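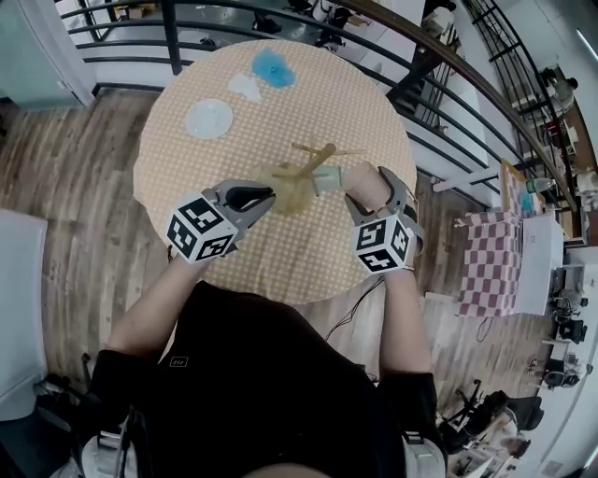

4.2 Table coverings and the reported length of meals

The claim that a cloth on the table makes people stay longer at dinner has been repeated in trade handbooks for decades, and we went into the household survey expecting to find very little behind it. Most of the earlier work rests on diaries filled in by people who already liked setting a table. A beige-and-white checkered cloth on a round table, as in Figure 3, is the sort of covering our respondents most often called "everyday," and it is a fair test of the claim, as few people bring out a checkered cloth to impress guests. If cloth matters at all, it should matter here and not only under the good china.

Of the 3287 households contacted in Nirnitz, 276 returned a full set of meal records. That is a poor rate of return, and we do not think weighting repairs it. People who agree to write down when they sit down and when they get up are probably people with fairly regular meals. Grgić, who ran the earlier Rowlands survey, treated this as a minor nuisance. We are less relaxed about it.

Taken at face value, the records show that meals eaten on a covered table ran 11 minutes longer than meals eaten on a bare one. The gap shrinks a good deal once weekend meals are set aside, and it shrinks again when we compare covered and bare meals within the same household. What is left could easily be the result of who cooked, how many sat down, or whether there was a second course. Households that own one cloth and leave it on from February to summer show no gap worth reporting - which is awkward for anyone who believes the fabric itself slows people down.

Print this page
E-mail this article

Table shape raises a similar problem. Round tables were linked to longer meals in the Rowlands data, and the finding has since been quoted as if it were settled. In our records round tables were mostly found in homes with a separate eating area, and those homes reported longer meals on tables of every shape. We could not separate the two with the numbers available, and we doubt that the Rowlands survey could either.

Vasilis Grgić has suggested (personal communication, 5/31/19) that noise is the missing piece: a cloth dulls the sound of plates and cutlery, people talk more easily, and the meal drags on. It is a pleasant idea. Our forms did not ask about noise, and the Nuvano sound readings he cites were made in a canteen with hard floors, so we leave it as a guess.

A larger sample may help, though we would want at least 1000 households with paired records before saying anything firm about cloth or shape. Until then the handbooks are ahead of the evidence.

Figure 3. Round table with a checkered cloth, the covering type coded as "everyday" in Section 4.2.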